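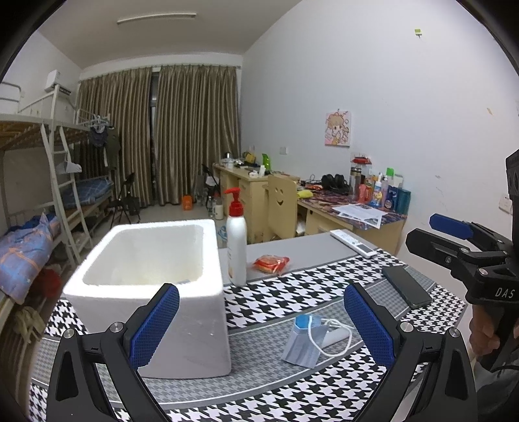 A white pump bottle with a red top, a styrofoam box and a folded mask on a houndstooth tablecloth.

About the Namley Audit Partnership

The Namley Audit Partnership provides internal audit, counter-fraud and financial advice to local public bodies. It was set up by agreement between the councils of Namley, Bonis and Pichon, and is owned by them in equal shares. Cistel Town Council joined later as an associate member and buys its audit days from the Partnership each year under a separate contract.

We also carry out work for parish councils, drainage boards, burial authorities and school trusts in the area. At present we serve 14 bodies in all, including the member councils. The smallest employs one part-time clerk. The largest runs a housing stock of 4,000 homes, collects council tax for the whole district and acts as the paying authority for its neighbours.

Any surplus at the end of the year is returned to the member councils or, with their consent, held in reserve against the cost of special investigations. The Partnership has no shareholders and pays no dividend.

How we came about

Before the Partnership, each of the founding councils kept its own audit section within its finance department. These were small teams, and when a member of staff left or fell ill the audit plan for the year was often cut to fit. Auditors in such teams were also asked to help with the closing of the accounts, and so might later find themselves reviewing work they had done. External auditors raised this in successive reports to Namley and to Bonis.

A shared service was proposed by the three chief finance officers and approved by each full council in turn. Pichon asked for two changes to the draft agreement, one on the notice period for leaving and the other on the right of each council to see all working papers relating to its own audits. Both were accepted and remain in the agreement today.

Staff transferred on their existing terms. The three sets of audit manuals were replaced by a single manual in the second year, and a common system for recording findings followed. The old paper files for Bonis were kept at the Bonis depot until their retention period ended and have since been destroyed in line with that council's schedule.

What we do

Internal audit. We examine how a public body manages its money, its contracts, its records and its risks, and report on whether the controls in place are sound and being followed. Each body has an annual plan, drawn up after discussion with its senior officers and approved by its members in January. Main financial systems such as payroll, creditors, housing benefit and treasury management are covered on a rolling basis. Other areas are chosen according to risk, and recent plans have included car park income, tree safety inspections, the letting of market stalls and the use of purchasing cards.

Counter-fraud. We look into suspected fraud and irregularity by staff, contractors, tenants and claimants. Our investigators hold a recognised qualification and work to a written code on interviews and evidence. Where a case may lead to prosecution, the decision rests with the council concerned after legal advice. We also run the data matching exercises that compare records between member councils, and we review the results before any letter is sent to a resident.

Grant certification. Many grants paid to councils must be signed off by an auditor before the final sum is released. We certify these claims and advise officers on the evidence they will need to keep. Requests should reach us at least four weeks before the funder's deadline.

Smaller bodies. Parish and town councils are required to arrange an independent internal audit each year. We offer a fixed-price service consisting of one visit, a written report and completion of the relevant section of the annual return. Councils that handle allotments, halls or burial grounds may need a second visit, for which the charge is agreed beforehand.

Training. We run short courses for councillors and clerks on reading a budget report, understanding the statement of accounts and the duties of members who sit on audit panels. Courses are held at Namley Civic Offices and, on request, at the premises of the body concerned. There is no charge to member councils.

How we are governed

The Partnership is overseen by a Joint Board made up of two councillors from each founding council. The chair passes from council to council every year. Cistel sends an observer, who may speak but may not vote. The Board sets the budget, approves the business plan and appoints the Head of Partnership. It does not see individual audit reports, which go only to the body audited.

Each council keeps its own arrangements for receiving our work. The Head of Partnership has the right to report directly to the members of any council we audit, to meet them in private and to speak to the external auditor without an officer present. This right is written into the audit charter adopted by every member.

Our own work is open to inspection. An external assessor reviews the Partnership against the public sector internal audit standards every five years, and we carry out a self-assessment in the years between. The most recent external review found that we generally conform to the standards and made recommendations on the timing of draft reports and the follow-up of lower-priority actions. Progress on these is reported to the Joint Board at each ordinary meeting.

Independence

Our auditors do not run the systems they examine and do not take decisions on behalf of management. A member of staff who has worked in a department may not audit it until at least one full year has passed. All staff make a yearly declaration of interests, which is updated if their circumstances change, and gifts and hospitality above a nominal value must be refused.

From time to time we are asked to advise on a new system or a change in procedure before it is introduced. We are glad to do so. Where we have given such advice, a different auditor is assigned to any later review of the same area, and the earlier involvement is stated in the report.

Our reports

Every report gives an opinion at one of four levels: full, substantial, limited or no assurance. Each finding is graded high, medium or low, and is set out with the action agreed, the name of the post responsible and the date by which it is due. Managers have ten working days to respond to a draft. If a response has not been received by then, the report is issued as it stands and the absence of a response is recorded.

High-graded actions are followed up within six months. Where an action is overdue by more than one quarter, the responsible manager may be asked to attend before members to explain the delay. The member councils have set a target of 100 per cent completion for high-graded actions, and results against this target are published in our annual report.

In the last full year the Partnership issued opinions and completed grant work under a combined plan, with 200 days held back for contingency and investigations. Unused contingency days are offered back to the member councils in the final quarter.

Our staff

We employ auditors at trainee, senior and principal level, together with a counter-fraud team and a small support office. Most of our principals hold a full accountancy or internal audit qualification. Trainees are supported through their examinations with paid study leave and normally spend time at each of the founding councils during their first two years.

Vacancies are advertised on the websites of the member councils. We welcome applications from people who have worked outside local government, and from those returning to work after a break. Posts are based at Namley, with regular travel to Bonis, Pichon and Cistel. A driving licence is useful for most posts but is required only where the advertisement says so.

Raising a concern

Members of the public who suspect fraud against any of the bodies we serve may report it to us by post or by telephone, or through the reporting form on this website. Reports may be made without giving a name, although it is often harder to pursue a matter when we cannot ask further questions. Council employees should first consult their own authority's whistleblowing policy, which explains the protection available to them.

We cannot deal with complaints about the level of council tax, planning decisions or the conduct of councillors. These should be addressed to the council concerned. Questions on the published accounts may be put to the external auditor during the inspection period, and the dates are advertised by each council in advance.

Access to information

The Partnership holds information on behalf of the bodies it audits. Requests under freedom of information law should normally be sent to the body to which the information relates. Requests about the Partnership itself, including its budget, its staffing and its Joint Board papers, are handled by Namley as host authority.

Agendas and minutes of the Joint Board are available from the publications page, together with the audit charter, the annual report and the current scale of charges for smaller bodies.

This page was last reviewed on 16 September 2019.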